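Foot rot in sheep

Foot rot is a contagious hoof disease of sheep and goats, and I've spent more wet springs on my knees with it than I care to remember. It starts between the toes as a sore, pink patch, then works its way under the horn until the hoof wall lifts. The smell gives it away before anything else does!

Two bacteria are involved, Dichelobacter nodosus and Fusobacterium necrophorum. The second one lives in most barnyards anyway - the first usually comes in on the feet of a bought-in sheep. 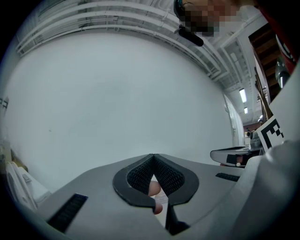
Hand-held gripper against a white wall.

Signs are easy to spot once you know them. A lame ewe will graze on her knees, drop weight and hang behind the flock. My neighbor Hanan Sabbagh runs 1,174 head at Clirkbridge, and she swears May is her worst month (mine too, if it's been warm and muddy). Scald looks similar early on but doesn't get under the horn, so turn the animal over and have a proper look.
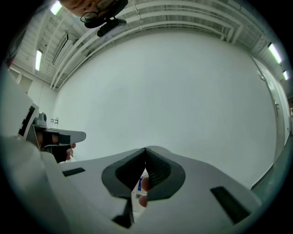
Treatment and control

Most of us used to trim hard, and I did it for years. Heavy paring is out of favor now, as it can slow healing and spread the bugs around on the knife. Foot baths with zinc sulfate are still common, and your vet may prescribe an antibiotic for the bad cases. Keep the lame ones apart, and stand the flock on something dry after bathing.

I'd also cull the repeat offenders - I sent 5 ewes down the road last year and didn't miss them. A vaccine is sold in some countries, though supply comes and goes.

See also: Foot scald, Hoof trimming, Quarantine of new stock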